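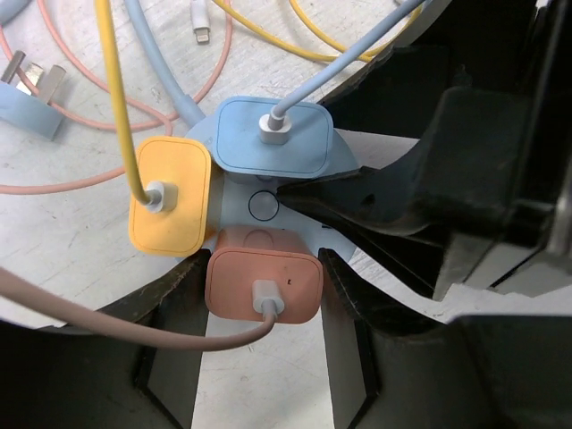
Ostemora Shared Charging Project
Progress report to the Saragih Fund
May 20, 2026

1. Purpose of the grant

The grant was given to us for making the charging of phones and small devices easier in the reading rooms at Jikarow and Olton. Many visitors stay in these rooms the whole afternoon, and before the project they had to share the wall outlets near the door. The cables went across the walking path, and we received complaints about this from visitors and also from our cleaning staff.

2. Work done in this period

In April we finished the placing of the table hubs. There are now eight hubs in use, four in each building. We chose a round model in light blue, because it can stand in the middle of a table and people can reach it from every side. The button is on the top face.

Our first set had only white adapters and white cables. Visitors unplugged the wrong device very often, and two times this led to an argument. For this reason we changed to colored adapters: light blue, yellow and pink. The cable has a color close to its adapter, so a person can follow it from the hub to the device without pulling on it. The connectors are still white. We asked the supplier for colored ones, but they are not sold with this type of cable.

The change of colors was not in our original plan. We paid it from the budget line for spare parts, as it was agreed with your office.

3. Use of the money

The adapters and cables cost $935 in total. The hubs were paid in the first period and are included in the previous report. We have not yet used the part for printed signs, and we would like to keep it for the next period.

4. Difficulties

When three adapters are plugged in, they sit close together and cover a big part of the hub. The button stays free between them, but visitors with larger hands told us that it is not comfortable to press. We tried to turn one adapter to the long side, and this gives a little more space. We will show this position on the table signs.

The tabletops in Olton are white and they show every scuff. We do not consider this a problem of the project, but the building manager has asked us to put a thin mat under each hub. We are looking for a mat which does not slide.

Seven cables were missing at the last check, most of them from Jikarow. We believe that visitors took them by mistake together with their own. We replaced them from our stock. At the desk there is now a box where a cable can be returned without any question.

5. Plan for the next period

We will print the signs, buy the mats and repeat the short visitor survey in both rooms. We also want to test one hub at the high table near the windows in Jikarow, where people stand and stay only a short time. If your office agrees, we would send the survey results together with the final cost table.

We thank the Fund for its support and for the quick answer to our question about the adapters.

Ostemora project office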